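Sulemana Money Boards > Saving and Debt > Pay off the car early or keep the cushion?

amparo_g
Hi everybody, I've been reading these boards for ages and finally made an account, so please be gentle with me! I have a car loan through Prudico with $4,000 left on it, and thanks to a very frugal year (and a lot of bean soup) I now have a little more than that sitting in savings at Berkham. Part of me wants to wipe the loan out this week and never think about it again. The other part remembers the August my transmission and my tooth went in the same month, and I get a knot in my stomach picturing that account close to zero. The loan has 20 payments to go. What would you all do?

MarinGeorgiou
Welcome, Amparo! Pay it off. I did the same thing with my truck and the relief was worth every penny. Once the loan is gone you take the monthly payment and send it straight to savings, and the cushion comes back faster than you'd think. You're paying them interest on money you already have.

Fionnuala_ON
I'm going to disagree with Marin, with love, as we've been disagreeing on this board for years now. The payment is only easy to redirect if the paycheck keeps coming. When my hours were cut I had just thrown everything I had at a student loan, feeling very proud of myself, and I ended up putting groceries on a card at a rate that makes me wince to this day. The lender doesn't give the money back if you ask nicely. I'd keep the savings where they are and maybe add a little extra to each payment.
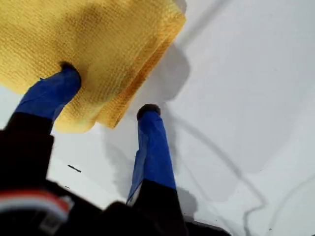 The other thing I'd want to know is the rate. If it's something tiny, there really isn't much to gain by hurrying. If it's up in the teens, I'd soften quite a bit and say send half.

amparo_g
Good question, I should have put that in! It's 7.1 percent. And my job is steady, but I'm the only income in the house, so there's that.

MarinGeorgiou
Okay, only income does change things a little. I still say people get too attached to a number in an account. But fine, Fionnuala, half.

ciaran.m
Before you send anything, call Prudico and ask how they apply extra money. Mine (a different lender, Midus) was counting my extra as next month's payment early, so the due date kept moving and the balance hardly budged. It took me 2 phone calls to get it put toward principal. Ask for a payoff quote in writing too, as it usually won't match the balance on your statement.

Evelien VdB
Ciarán is right about the principal thing, check the next statement and make sure. My mother is 71 and she kept a "don't touch" account her whole working life, even when she owed on the house, and she'd tell you it let her sleep. I know it isn't the best math. I lean toward half as well, Amparo, and then see how you feel in a few months.

MarinGeorgiou
Sleeping well is exactly why I paid mine off, Evelien!

amparo_g
You're all so kind, thank you. I called on my lunch break and there's no penalty for paying early, but you do have to tick a box online that says "principal only" and it's tucked away on the second page. I'm going to send half tonight and leave the rest alone. Fionnuala, did you ever get that card paid down?

Fionnuala_ON
I did, it took me two years and I cut it up over the kitchen sink. Let us know what the next statement says.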